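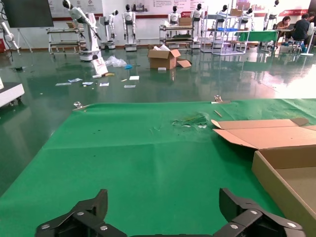 Pin-yu Fang wrote in to say that the arm is never what sinks a budget, and that she wished somebody had told her so before she signed for 2 of them last August. I've been chewing on her letter ever since (thank you, Pin-yu!), because she's right, and because the folks at Duvico told me much the same over a very long lunch. Their quote ran to 78 lines, and only five were robots.
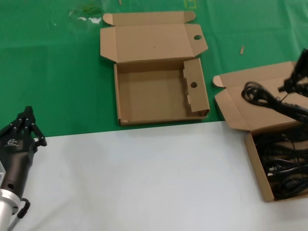

Small stuff is where I'd start any shopping list, long before you fall in love with a model. Ask what your hands will have to hold, and be picky about it. A cardboard box keeps its shape, bless it, but a tangle of black power cables droops and loops wherever it likes, and a gripper has to clamp it anyway. So budget for spare fingers, and for plenty of practice boxes. Weerasinghe's shop put in for 248 and wants more.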